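Week 5: Sorting, or why your lost umbrella is never where you think it is

Right, settle in. Last week we did how things get into a collection (buying, gifts, the dreaded anonymous box on the doorstep) and this week is what happens next. I'm going to talk about lost property offices for most of the hour, which I know isn't what you signed up for, but bear with me. I worked in one for two summers before I ever set foot in an archive and I learned more about classification there than I did on my diploma.

The office was at Wamcombe bus station, round the back, next to the place that sold keys. In a busy July we took in 268 items. We had one room, a counter, a lot of shelving and Gizella Barta, who had been there for years and had the whole system in her head. If you came in and said "blue scarf, the Jisdale bus, teatime" she would go straight to it. Lovely for the customer! Terrible for everybody else, as we found out the week she went on holiday.

So, first idea for today, and please write it down: a classification scheme is a guess about the question somebody is going to ask. Gizella filed by route, then by time of day, and that worked because people usually remember which bus they were on. When I covered for her I tried filing by type of object, all the gloves together, all the phones together, and it was fine until a man came in who'd lost a carrier bag with a glove and a phone in it. Had we split the bag? We had. (I still feel bad about it.)

Second idea: the class called "other". Every scheme has one, whatever its designer tells you. At Wamcombe it was called Small Sundries and it was the biggest class we had. Hair things, single earrings, lids, bits of packaging that might have been important to somebody. Have a think about what you would do with a tub of oddments before you look at the reading, and I mean really think, with a pencil. What would you write on the label? Who would come asking, and which word would they use?
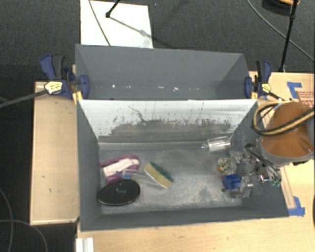
Fig. 1. Oddments in a grey bin: try writing a label for each.

When I've done this exercise with earlier groups the labels come out in three sorts. Some people go by colour, because it's quick and you don't have to know what the thing is. Some go by use, and get stuck as soon as they aren't sure of the use. And there's always someone who goes by material, and they tend to be the ones who've worked in a museum store. I don't think any of these is wrong. Colour is very good for matching a description given over a counter and pretty hopeless after that. Use is how most of us talk, but "hair thing" to me may be "travel thing" to you. Material matters a great deal if you have to store something for years, since rubber goes sticky and some plastics go yellow and you don't want either of them next to paper.

This brings me to the Stornura scheme, your main reading. Emese Bíró wrote it for a small town museum that had 3725 objects and a card index nobody trusted. Do read her introduction, it's short and quite funny in places. What she did was let each object sit in one place on the shelf but in as many places as you like in the index. Sounds obvious now! But it meant giving up the idea that the shelf order had to explain anything, and her colleague Ernő Oláh was dead against it. His reply is in the pack too. His worry was that once the index goes wrong (and they do go wrong, you'll see) the shelves can't help you put it right. I go back and forth on this. Last year I was on his side, this year I'm more on hers.

A bit of vocabulary, as a few of you asked:

Class: a group of things treated as alike for some purpose.
Facet: one way of looking at a thing, such as colour, use, material or where it was found.
Main entry: the one heading everything else points to. Old-fashioned but you'll meet it.
See also: a polite way of admitting that two headings overlap.
Residual class: the proper name for "other".

On residual classes, there's a rule of thumb from the Gillies handbook that I rather like, which is to go through yours whenever it becomes the largest class in the scheme. You take everything out, look for anything that turns up again and again, and give that its own heading. At Wamcombe we did this and discovered that we had 72 single gloves in Small Sundries, although there was a perfectly good heading for gloves. People had decided a single glove wasn't gloves. I find that fascinating and I'd like to spend ten minutes on it in the seminar.

For the seminar, then. Read Bíró and Oláh (in that order, it makes more sense). Bring a drawer. I don't mean the actual drawer, just a list of what's in one at home, twenty or thirty things, and have a go at a scheme with no residual class at all. Boglárka Sárközi is taking the second group and she'd like the lists by noon the day before so she can shuffle them and hand you somebody else's.

The essay is still 4000 words and no, footnotes don't count towards it. If you're writing on Jisdale, the catalogue is being moved, so order what you need early and ask for Boglárka Bíró at the desk.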